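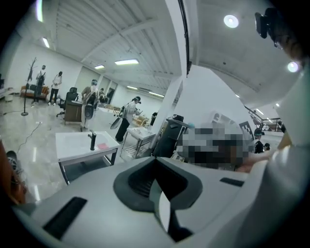

Pre-session software checklist – handheld gripper capture, main hall

Applies to the Clokora recorder and the Skurngate pose tracker. Run it at the start of each shift and again after any restart. Mark OK, FAIL or N/A and leave a comment for anything that isn't a plain OK.

1. Recorder build matches the one on the release page
OK. Build 316 on all units.

2. Clock sync between gripper camera and headset streams, limit 5 ms
OK on second try. First run drifted past the limit until the sync service was restarted.

3. Tracker map loaded for this hall
OK. Map is from April. Polished floor reflects the ceiling lights, so check that the floor mask is switched on. It was off by default after the update.

4. Checkered marker detected from the start position
OK. Stair railing is close by on that side. Approach from the hall side only.

5. Relocalization after covering the lens
FAIL. Tracker came back facing the wrong side of the white pillar. Ticket 182 reopened. Work around it by starting a new episode.

6. Jaw opening reads zero when closed
OK after recalibration.

7. People masking
OK. Several people share the hall during takes, so leave the mask on for everyone, including operators wearing headsets.

8. Task labels match the props in use
Comment: "pan" and "pot" were still merged in the Skodance task list. Split them before the kitchen tasks. Sponge and faucet labels are fine.

9. Walking paths
Comment: black cable on the floor. Tape it down or move it before anyone walks with a headset on.

10. Dropped frames in a test episode
OK. None in 125 seconds.

11. Replay in the Shibata planner
N/A – planner host was updating. Replay the test episode before the upload at 4:30 p.m.

Result: pass with one open item (5). Don't upload episodes that contain a tracking reset until the ticket is closed.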